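Re: [reissues] Illura, "Drorska" - side B speed and the missing segue
Date: 2026-04-26
From: Yaw Dramani

On the question of which transfer to use for side B:

> The new files run faster than my LP from the third track onwards.
> I make the difference just under a quarter tone by the end of the
> side. Side A is fine. Is this the tape, or did the cutting engineer
> slow it down in the first place? Also, the segue between "Gotham"
> and the organ piece has gone. There is now a clean gap.

Both faults are on the tape. I compared the files with two copies of the LP and with the cassette. The LPs agree with each other and the cassette agrees with the files, so the cassette was probably made from the same reel we were sent. That reel is a copy, despite what the box says.

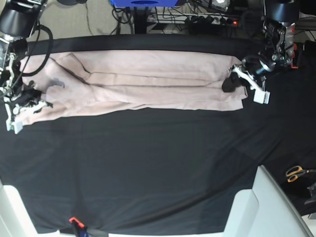 Reissues Group: Transfers and Sleeve Notes

The drift is gradual, so a single correction across the side will not do. I measured the mains hum, which should sit at 100 Hz (second harmonic) and is audible in the quiet passages before each vocal entry. It is correct at the start of the side and climbs from the third track. I took readings at 8 points and drew a curve through them. The corrected side matches the LP in pitch, and the organ is in tune with itself again.

The segue is harder. On the LP the last chord of "Gotham" is held under the first bars of the organ. On the reel the chord is faded early and there is leader tape after it. The overlap will have to come from vinyl. The cleaner of my two pressings has one click in the passage, which can be removed by hand. I do not want to run noise reduction over it, as the join would then be easier to hear than the surface noise.

> Should the Dimaculangan mix go on as a bonus track?

I would leave it off. It is the same take with the bass lowered and the second verse cut, and the only source is an off-air recording in mono. If others want it, it could go at the end of the second disc after 30 seconds of silence.
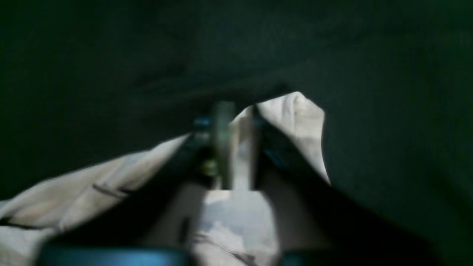 Dark green and cream cloth.

Two smaller points. The sleeve credits "treated piano" on track two, but I hear an electric piano through a tremolo unit, and the notes should say that the credit is disputed. The running time printed for side A is also wrong on every pressing I have checked.

Corrected files are in the usual folder as 24-bit WAV. Please listen to the join on headphones and send comments before the end of June.

Yaw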